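From the sim corner

Hi all, my turn for the update, so grab a coffee. You might remember that back in December I was grumbling about our search policy, the one that's supposed to wander around a simulated house and find whatever we ask for. It was great at finding things it could already see and pretty hopeless at everything else. It would park itself in front of a blank bit of wall and spin in place until the episode timed out!

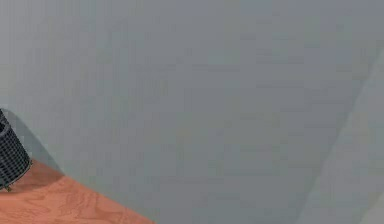

A low-information view from the Grevari house set: mostly wall, with a mesh container at far left.

Views like that one are what Kaede Ishida has been calling "starved" frames, and she's had a lovely idea for dealing with them. We used to throw them out of training altogether (my doing, sorry). Kaede keeps them in and gives the policy a small extra reward for picking the turn that brings the most new stuff into view, scored against the simulator's own map of the house. The map goes away at test time, so the policy has to guess from scraps: a table edge, a change in the wall colour, a shadow.

We pulled 3,246 starved frames out of the old logs and trained 3 versions, same settings, different seeds. On the held-out set the new policy chose a useful turn in 2,295 cases out of 3,246. I was hoping for a bit more, but the old one was basically flipping a coin, so I'm pretty chuffed. Episodes are shorter too, by up to 30 per cent in the bigger houses.

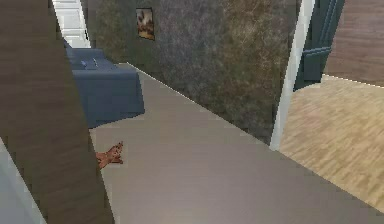 Doorways are still the sore point. When there's a partly open door and another room past it, the policy has to choose between finishing the room it's in and heading through, and it dithers. Tetsuya Yoshida reckons it's a memory problem and wants to bolt on Sutevska, his little room-graph module, so the thing remembers what it left half searched. I think it's the reward, which pays out for new floor and doesn't much care whether anything's lying on it. We've got a friendly wager going and the loser does the dishwashing roster for a month.

Next up is a rerun with both changes, separately and then together, once the cluster frees up. I'd also love to try it on houses with fussier wall textures, as I suspect we're leaning on plain grey paint more than we should be. If you've got a favourite awkward room layout, send it to me or Kaede and we'll add it to the pile. Code's in the usual shared folder under Cikus, and the readme is a bit of a mess but I'm getting to it.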